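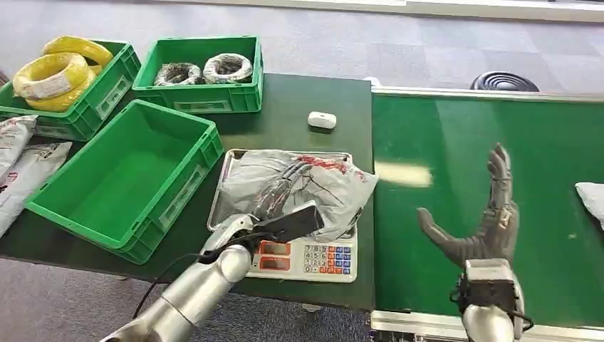 The Nendby Reuse Centre accepts unwanted household and office goods from residents and small businesses, checks them, and passes them on for further use. Goods may be brought to the centre in any sturdy container that can be lifted by one person. A plastic crate with moulded handle recesses, such as the green one holding two coils of yellow electrical cable, is well suited to the purpose. The questions below are those most often put to our enquiry desk.

Reading time: 3 minutes

Who may use the centre?

Any resident of Nendby or Erneo may bring goods free of charge. Businesses with a registered address in either district may also do so, but must first open an account. Visitors from outside the two districts are asked to contact their own council.

Which goods are accepted?

We accept furniture, kitchenware, books, hand tools, bicycles, lamps, and small electrical goods. Cable and extension leads are accepted in complete lengths. Please coil them and tie them in at least two places. Cut ends, bare wire and leads with damaged plugs should go to the metals bay at the Ellis Road recycling site instead.

Which goods are not accepted?

The centre cannot take fridges, freezers, gas bottles, paint, mattresses, car tyres, or any item known to contain asbestos. Upholstered furniture must carry its original fire safety label. Staff may refuse any item at the door and their decision is final.

Do I need to book?

Residents bringing up to three containers do not need to book. Larger loads, and all loads brought by van, must be booked at least one working day ahead. Bookings are made through the Wovus online system or in person at the desk.

Will my container be returned?

Only if you ask when you hand it over. Containers left without a request are kept by the centre and used again. Please remove old address labels before your visit.

What happens to electrical goods?

Each item is given a visual check and, where suitable, an electrical safety test. Items that pass are marked with the date of the test and placed on sale. Items that fail are sent for dismantling. We regret that we cannot tell donors the result for a particular item.

What about personal data on computers and telephones?

Donors are responsible for removing their own data before handing over a device. The centre wipes all storage that it is able to reach, and destroys any that it is not - but this should be treated as a second safeguard only. Certificates of destruction are issued to business account holders on written request.

Is there a charge for businesses?

Yes. The annual fee is £39 and covers up to 100 kg of goods in each calendar month. Weight above that limit is charged at the rate shown on the account form. Accounts run from October each year and the fee is not reduced for those who join later.

Can goods be collected from my home?

Collection is offered for large furniture only. The crew will collect from the ground floor, or from upper floors where there is a working lift. Please quote form 1504 when arranging a collection, and have the item ready near the door.

May I change my mind after donating?

Goods become the property of the centre once the receipt has been signed. If something has been handed over by mistake, please telephone the desk on the same day. We will return the item if it can still be found.

This page was last reviewed on 4 May 2024.

This website uses cookies to remember your settings. By continuing to browse, you agree to their use.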